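Search this site Enter keywords Go

Filed under: People, Workshops, Small Business

Farah Krishnan repairs accordions in two rooms over a bakery in Flitbridge. She moved there in April from a garage, where the damp got into the reeds.

"Accordions hate damp and they hate attics," she said. "Most of what comes to me has been in one or the other."

She trained as a bookkeeper and learned the work from Svend Ragnarsson, who had a shop in Grorolgate until his hands gave out. She spent two winters there waxing reed blocks before he let her tune anything. A full-size instrument can have more than 400 reeds, and each one has to be checked in both directions of the bellows.

"Svend would listen from the next room and call out the one I'd skipped," she said. "I was annoyed for the first year. Then I started hearing them too."

A full tuning costs $600 and takes her most of two weeks. She won't quote over the phone. People tell her a key sticks, she said, and then she opens the case and finds the wax has gone brittle and half the leathers have curled. 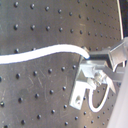
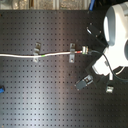
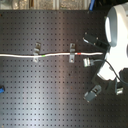

Her waiting list runs to the end of the year. Part of that is the folk revival in town, and part is that the next repairer is a long drive away. She has thought about taking on an apprentice and hasn't settled it.

"I'd have to pay them properly, and I'd have to talk all day," she said. "I like a quiet room. You can't tune with someone talking."

She does make an exception for Chae-won So, who plays in a dance band and comes by to test the finished instruments. Krishnan says she is an average player herself and needs somebody who will push the bellows hard.

Asked about the worst job she has taken, she named a button accordion that had been through a flood. She told the owner to let it go. He brought it back a month later and asked again, and she rebuilt the bass side using parts from two others.

"It was his uncle's," she said. "It still smells a little. He plays it at weddings."

She buys her wax from the same supplier Ragnarsson used and mixes in the rosin herself. She wouldn't give the proportions.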